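Two fingers or one: choosing a gripper before buying it

The parts that give Brustamari the most trouble weigh less than a teaspoon of sugar. They are small relays and connector blocks, some with a pair of bare-ended wires already attached, and they have to be lifted off a flat surface and set into a tray without bending anything. For years this was done by hand at two benches near the loading door. Last spring the company decided to find out whether an arm could take over one of them.

Marleny Betancur was given the job. She had run the packing cells for some time and knew the suction cups there would be no help, as a ridged housing gives a cup very little to seal against. That left fingers, and a catalogue with far too many of them.

"You can buy a gripper in ten minutes," she says. "Then you spend half a year making excuses for it."

Her answer was to try the grippers in simulation first. She brought in Shota Amano, who works from a rented office in Eltitz and builds virtual test cells for small manufacturers. Between them they settled on three candidates. The first was a plain parallel gripper with short, stiff fingers. The second was a soft-fingered unit made by Flastex. The third was a hand with one long cylindrical finger working against a shorter one, drawn up by a two-person design firm called Âu, which had not yet built it in metal.

All three were mounted on the same simulated arm and given the same work. The controller settings stayed fixed too. Amano is strict about this. In his view most gripper comparisons are spoiled when somebody slows the arm down to help the favourite.

The surroundings did not stay fixed. Every few runs the software swapped the colours and surface textures in the cell and moved the lights. The camera system that finds the parts has to cope with the sun coming in at the loading door, and it learns to do so by being shown a great many rooms that look like nowhere on earth. Betancur says she stopped noticing the colours after a week.

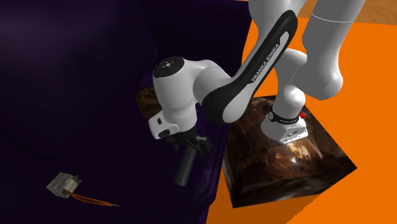
The simulated Franka Emika arm with a long black finger lowered near a small component and its two wires. The orange floor and glossy brown pedestal belong to the test cell.

The full set came to 1,639 attempts. Of these, 1,205 ended with the part in the tray, the right way up and with the wires clear of the edge. Anything else was counted as a failure, including parts that reached the tray upside down. Amano would have liked a separate class for those. Betancur refused, saying that an upside-down relay still has to be picked up again by a person.

The parallel gripper did well on bare blocks. It closed quickly and squarely, and it was easy to tune. Its trouble came with the wires. When the leads lay to one side it worked as normal, but when they ran under the line of approach the fingers came down on top of them. The planner could be told to approach from another angle, and it usually found one, at the cost of a longer movement and a slower cycle.

The soft fingers were kinder to the wires and worse at almost everything else. They wrapped well around the larger housings. On the smallest blocks they tended to roll the part as they closed, so that it arrived in the tray tilted. Soft materials are also hard to simulate properly, and Amano warns against reading too much into those results. He ran the unit with three different stiffness values and got three different scores.

The Âu hand was the one they argued over. A long finger can reach past the wires and touch the far side of a block while the short one comes in to close the grip. In cramped positions it was the best of the three. It also needs room to swing, and it struck the edge of the work surface more often than the others did. Each time that happened the run was stopped and marked as a failure, since a real finger would probably have been damaged.

A second round dealt with the camera. The first position, looking down from above, lost sight of the part whenever the wrist passed over it. Moving the camera to the side solved that, but the long finger then hid the ends of the wires at the moment of closing. They tried 19 positions in all and kept two, used together. A second camera adds to the price and needs its own calibration, and Betancur had to make that case to the people who sign the orders.

By July they had enough to borrow a real arm and a real parallel gripper for a short trial on the bench. The grip force that worked on screen was too high for the older housings, which are slightly brittle, and had to be turned down. Glare from the work surface was also worse than expected until a matt sheet was laid over it. The approach angles carried over without changes.

Brustamari has now ordered the parallel gripper, with a set of narrower fingers to be machined in its own workshop. Âu has been asked for one working sample, with the long finger shortened by 30 millimetres, which in simulation removed most of the collisions with the edge. It will go on the second bench when it arrives. The first bench will keep its operator through the changeover, and the wired parts will stay with her for the time being.

Amano has kept the virtual cell and is adding a fourth gripper to it. Betancur has asked him to do the tray next, as the slots were drawn for human hands and are a little tight.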